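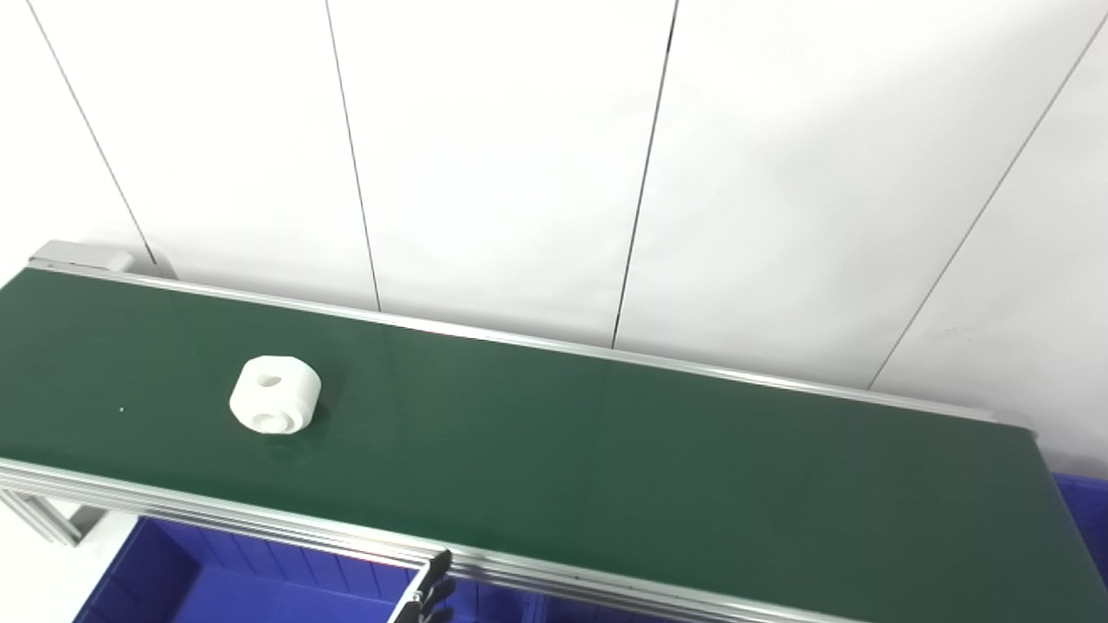
Fourth year of selling at the Plostudberg winter market and I've finally kept proper records. Putting the numbers up in a thread in case anyone else is deciding whether to book a stall. Jam, pickles and mustard, one table, every second Saturday.

Stall fee was $80 a day this season. It was less last year. You get a table and one power outlet. Bring your own extension cord, the outlet is never where you want it.

I made 1132 jars between August and the last market. Most of that was August and the two weeks after, when the fruit comes in all at once and you do it then or you don't do it.

Breakdown by what sold fastest: dill pickles, then hot mustard, then sour cherry. Peach did badly. Everyone says they love peach jam and then they buy the cherry.

I came home from the final market with 284 jars. More than I wanted. A good chunk is peach. The rest is a green tomato chutney I was very sure of in the fall.

The chutney is good. It is also brown. People pick it up, tilt it, put it down. I'm going to try it in the small jars with a bigger label next year.

Jars went up again. I used to buy from Willems by the flat and drive out to get them. They moved to full pallets only, so three of us split one. Works fine if one of you has a garage. If you don't, find that person first.

Lids were the bigger headache. Had one batch where the seals were poor and I had to pull nearly 100 jars out of the pickle run and put them in my own fridge and both neighbours' fridges. We ate a lot of pickles. Buy lids from the same place you buy jars and open the box as soon as you get it home.

Payments. Cash is down to maybe one sale in five. Still bring a float, lots of fives. The older customers pay cash and they come at opening.

Someone asked about gift cards. A few of the bigger vendors sell them, there was one stall set up with Givex. I looked at it and decided I'm too small. I write the amount on a card, sign it and keep a list in a notebook. Eleven went out before Christmas and seven have come back so far.

Labels: I print at home on the waterproof sheets. The regular paper ones go wrinkly as soon as a jar sits in a cooler. Ingredients in order by weight, net quantity, name and address. The market manager does check.

Pricing. I had everything at $8 and moved the mustard to $9 in the new year. Sold the same amount of mustard. Should have done it in November.

Don't bother with three-for deals on the small table. I spent half the day doing arithmetic with people who wanted two and a half.

Grilby is the market I do in summer and it's a different crowd. More tourists, more single jars, a lot of people flying home who can't take liquids in a carry-on. Plostudberg is locals, and they return the empties whether you ask for them or not.

On the empties: I wash them and use them for dry stuff at home. I don't refill them for sale. Two people were annoyed about that. Sorry, new jars only.

Thanks to Thijs Van Leeuwen at the next table, who sold me his second-best canner and watched my stall every time I went for coffee. His honey is worth the trip. Get the buckwheat if he has it.

Next year's plan: half the peach, double the dills, mustard in two heats. Same table if I can get it, the one by the side door is freezing.

Stall applications for next winter close February 28, 2023 at 5 p.m. Paper form, drop it at the hall office or in the slot. They want a copy of your food handling certificate with it, and a photocopy is okay.

Will post the mustard recipe when I've typed it up. It's in grams, before anyone asks.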